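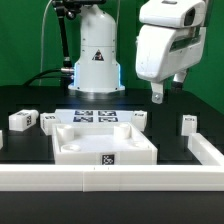

Bench two, fiducial blocks and tray, as set up for the Perkaro trial.

Thread: Does a rail count as guarding?

**benchrat_31**
Posting our cell because the new Fenenetti practice sheet has me annoyed. It says any tabletop arm needs "a defined boundary at the work surface." We have a white rail across the front and another section angling back on the right. By their wording we pass. I don't buy it. A low rail keeps blocks on the table. It does nothing for a hand.

**Sauerland_shop**
You're reading it wrong. The boundary clause is about parts, and the people clause is two pages later. Did you get that far?

**benchrat_31**
I did. The people clause says "see boundary clause."

**Sauerland_shop**
OK, checked my copy. That's bad.

**torque_and_tea**
It's a small arm. We've run ours 4000 hours with tape on the table and a rule that you don't reach in while it moves. The sheet is fine if people have sense.

**gridlock**
"If people have sense" isn't a rule. Who wrote down your 4000 hours, and did they write down the near misses too?

**torque_and_tea**
We log stops. 106 of them. Most were the gripper fouling a tray post.

**gridlock**
Most. What were the rest?

**torque_and_tea**
I'd have to look.

**mkr_furnimmont**
We went through this at Furnimmont in November. What I'd ask for instead of a rail:
- speed limit set in the controller, with a password
- stop button you can hit from where you normally stand
- markers rechecked after anybody bumps the table

The last one gets skipped everywhere. You've got markers on the plate, the tray and the blocks. Shift the plate a little and the arm goes somewhere you didn't expect.

**benchrat_31**
Agree on the first two. On markers the sheet says "verify periodically." Periodically could be every 1000 cycles or every Christmas.

**Sauerland_shop**
We do it at the start of each shift. Takes a minute. I still think a small warning label low on the base isn't much use to someone looking at the gripper, but the sheet accepts that as well.

**torque_and_tea**
Looked. Nine were hands.

This site uses cookies to remember your login. Accept / Settings

Comments (2)

**lowvolt:** Nine hands and the tape is "fine"?

**pallet_jack:** Has anyone sent this to Fenenetti? I wrote to them about the last version and got a form reply.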